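Durnel Kitchen Table Set, release 2

README and data card

What this is

A set of teleoperated two-arm recordings on a tabletop laid out with play food and kitchen items. It was gathered to train and check pick-and-place policies. The release holds 1,594 episodes across nine tasks. Of those, 145 are held out for evaluation and sit in their own folder. Please keep them out of training if you plan to compare your numbers with ours.

How it was recorded

Each episode is one operator driving both arms from a pair of leader arms. Operators were given the task as a single written sentence and were free to use either hand. Lizelle Matlala and Tumelo Engelbrecht did most of the driving. Dineo Nkuna wrote the task sentences and checked them against the recordings. All collection took place at our Mackay site, finishing in April.

The workspace is lined with black fabric on the walls and ceiling. The head camera takes in both arms and the whole table. 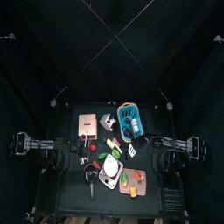
Manipulation Data Group, Weltevley Robotics

Layouts vary between episodes. The blue basket and the pink wooden box are the usual targets for "put away" tasks, and the pink cutting board and the white bowl are the usual targets for "serve" tasks. Vegetables such as the tomato, the corn and the carrot turn up in most layouts. Distractor items were left on the table on purpose, so a policy has to read the sentence to know what to pick up.

What's in each episode

- head camera video
- joint positions and gripper opening for the left and right arms
- the task sentence
- a success flag set by the operator
- a free text note, often blank

Failed attempts are kept and flagged. Drops followed by a second try count as a success if the item ended up in the right place.

Known problems

The success flag is one person's call. Cengiz Baysal went back over the held-out episodes and corrected the flags there, but the training flags haven't had a second look.

Dark items are hard to make out against the black tabletop, and a colour threshold will miss parts of the frying pan. Small items inside the basket are often hidden by its sides.

The word "pepper" is used in the sentences for both the green and the red one. Later sentences give the colour.

Loading

Use the Groltimov reader, version 2 or later. Older readers swap the left and right gripper channels.

Contact

Jacobus Mkhize looks after the set. Send corrections with the episode number in the subject line.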